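Projects > Second Year > Robotics and Automation > Reports

Search reports Go Clear

Reading time: 7 minutes

Living with the Alora wrist kit: a term of sorting clothes

Rizal Mandagi
Irnell College, robotics lab
Partner for the bench work: Bart Dekker
Submitted Monday, June 22, 2020

What we set out to do

Every second-year team at Irnell has to pick one piece of hardware that can be bought by ordinary people, use it hard for a term, and write up whether a team like ours should spend money on it. Bart and I picked the Alora wrist kit, sold by Dewulf. It's a two-finger gripper with a small camera already mounted at the wrist, a controller box, a cable set and a license for the Dewulf software. The kit costs 400 dollars. The arm we bolted it to belongs to the lab and cost 3000 dollars, so the kit is the cheap part, and I went in expecting it to feel like the cheap part.

It didn't! I'll get to the problems (there are a few, and one of them ate a whole week), but I want to say early that I had more fun with this than with anything else I've built at school.

Our task was called Dendance, a name Bart made up while we were filling out the proposal form and which we then couldn't change. In Dendance the gripper has to take soft things off a work area one at a time and put them somewhere else without dragging half the pile along. We chose clothing and laundry things because cloth is hard for robots, and also because we both own clothing and didn't have to order any.

Setting it up

Out of the box the kit comes in two bags. One has the gripper body with the camera bracket already on it, the other has the controller, the cables and a bag of screws. The bracket is the clever bit. On the kit we borrowed last year the camera was a separate part, and each time you bumped it you had to calibrate all over again. The Alora bracket is part of the gripper body, so the camera and the fingers move together and stay lined up. We calibrated at the start of March and checked it every session after that, and it never drifted enough to need redoing.

The printed setup guide is short and mostly good. It skips one step: you have to power the controller before you plug in the camera, or the software reports that there's no camera and sits there. We lost an afternoon to that. I wrote to Dewulf and they sent back a corrected page the next day, so a newer kit may have it fixed.

Mounting took us one lab session. The screw holes matched the lab arm with the adapter plate that comes in the bag. Bart did the cable routing and was very patient about it. The cable is stiffer than I'd like, and when the wrist turns all the way over it pulls on the plug. We put in a loop of slack and limited the wrist rotation in software.

Looking through the wrist camera

The camera view is what you'll spend your time with. Both fingertips are always in it, coming in from the lower corners, and at first I thought that was a waste of picture. After two sessions I'd changed my mind completely. When you drive by hand you're steering the gap between the fingers, and having the real fingers in view beats any crosshair drawn on top. 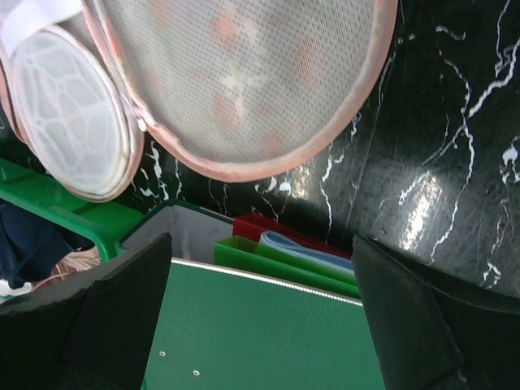

Lighting turned out to matter a lot more than I'd planned for. We started out under the normal ceiling lights with no shades and no lamp of our own, and the detection software was fine on matte things like the green board and struggled with anything shiny. The black marble-patterned surface was the worst of all. It puts a long white streak of glare to the right of center, and then there are the white veins running all over it, which the edge finder loves and which are no use to anybody trying to pick up a mesh piece. The mesh pieces are tough for a second reason, too. You can see shapes through the fine gray fabric, so the software can't settle on whether it's looking at the mesh or at what's behind it. What helped was telling it to look for the rim. The pink-orange edge is a strong color and it curves in a way that marble veins don't, and once we'd set a color range for it the planner went for the rim nearly every time.

Setting a color range is easy in the Dewulf software. You click on the thing you want, drag a slider until the highlighted area looks right, and save it under a name. I'd never done any color work before and had it working in ten minutes. I do wish you could save a range together with a lighting setup. As it is, we had "rim bright" and "rim dull" and had to remember which one to load.

The fingers

The fingers are black, matte and wider at the base than at the tip. They close evenly and the force setting has a good low end, so thin cloth gets held without being crushed into a knot. The pads are smooth. On cotton that's fine. On satin it's a problem, and we ended up running the force higher than the guide suggests whenever something slippery was on the pile.

They also scuff. Ours had worn gray spots along the sloping edges before the term was half over, mostly from my driving. I hit a plastic rim more times than I'd like to put in a report. It doesn't change how they grip as far as we could tell. Dewulf sells spare fingers as a pair, and I'd order a pair with the kit if I were starting over.

Piles of mixed clothing were where we learned the most. Our method was to lay several garments together so they overlapped, let the software propose a grasp point, and either accept it or move it by hand. The software likes a fold. Give it a ridge of cloth standing up and it will put the fingers on either side of it and lift, and that's lovely to watch. Flat cloth with a hem is harder, and a bright white garment under strong light is harder again, as most of the detail washes out and there's nothing left to aim at.

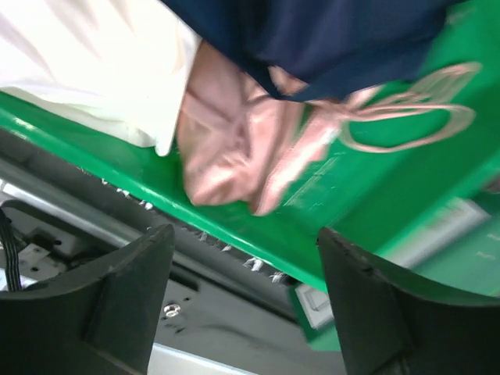

Straps deserve their own paragraph, so they're getting one. A thin strap lying loose is the thing most likely to ruin a run. The planner sees it as an edge, the fingers close on it, and up comes the strap with the whole garment swinging underneath and some other garment tangled in the loop. We tried masking out anything thinner than a certain width. That worked for straps and then it also masked out narrow hems, which we needed. In the end Bart wrote a small rule that ranks wide folds first and only tries thin things when nothing else is left on the surface. It's the best piece of code in the project and it's eleven lines long (he'd want me to say he rewrote it four times).

The software lets you add rules like that without touching the rest, by the way. There's a folder, you drop your script in it, and it shows up in the menu after a restart. For a student team this is a huge plus. We never felt locked out.

Results

Over the term we logged 1739 grasp attempts. Of those, 1328 ended with one item, and only one item, placed where we wanted it. We were strict about it: if a second garment moved along with the first, the attempt was a fail, even when the first one landed perfectly.

Most of the fails were double picks, followed by slips on satin. Complete misses, where the fingers closed on nothing, were rare once the color ranges were set. The early sessions drag the total down a lot. I thought about leaving them out and Bart said no, and he's right, a new team will have early sessions too.

We didn't compare against another gripper. I'd have liked to, but the lab's other one was in use by a different team all term, so please don't read our number as saying the Alora is better or worse than anything else.

What we'd tell another team

Buy it if your task is soft things and you want to start working in the first week. The built-in camera bracket alone saved us many hours, and the by-hand driving mode is so good that we used it to show visitors how the arm works (a first-year picked up a sock on her second try and cheered).

Think twice if your objects are slippery. Rubber pads would probably fix it. Dewulf doesn't sell them, and our own attempt with bicycle tube and glue peeled off after one session.

Get a lamp you can move. We bought one late and the glare trouble on the black surface got much smaller as soon as we lit it from the side.

Leave slack in the cable. Check the plug at the start of every session.

Still to do

Bart wants to try a second camera looking from above so the planner can tell which garment is on top. I want to work on the satin. We've both asked to keep the kit through next term, and our scripts and color ranges are on the lab drive in the Dendance folder for anyone who wants them. The file called "rim bright old" can be ignored.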